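Interior Finishes I
Unit 5 handout: Wood-look floors and daylight

Read before the October site visit to the Itley house. Bring the Clastura sample board and a tape measure.

Terms

Plank: one board of the floor covering.
End joint: the short seam where two planks meet end to end.
Stagger: the offset between end joints in neighboring rows.
Sheen: how much light the finish throws back. Matte, satin and gloss are the usual grades.

Layout

Planks are normally run the long way of the room or toward the main window. Seams that run with the light show less. Seams that run across it throw a small shadow, and any lipping between boards becomes easy to see. Keep end joints in neighboring rows well apart. The Farkska installation sheet we use in class is stricter than most, so follow it for the exercise.

A room 454 cm long will rarely divide evenly into full planks. Work out the end cuts first. If the last piece comes out very short, trim the starting plank and work it out again.

Daylight

Direct sun can bleach out color and grain to the eye, even on a medium brown floor. A few steps away the same boards look darker and warmer. 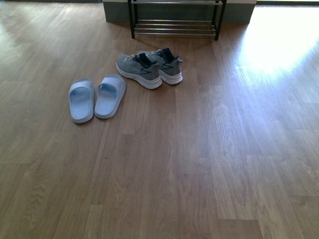 For this reason a sample should never be judged in one spot. Lay it flat on the floor, look at it near the window and again at the far wall, and repeat late in the day. Samples held upright look lighter or darker than they will underfoot.

Exercise

Draw a plank layout for the Marinho bedroom plan, page 39. Mark the window, the run direction and all end joints. Add a short note on which sheen you would choose. The drawing is worth 70 points and the note makes up the rest.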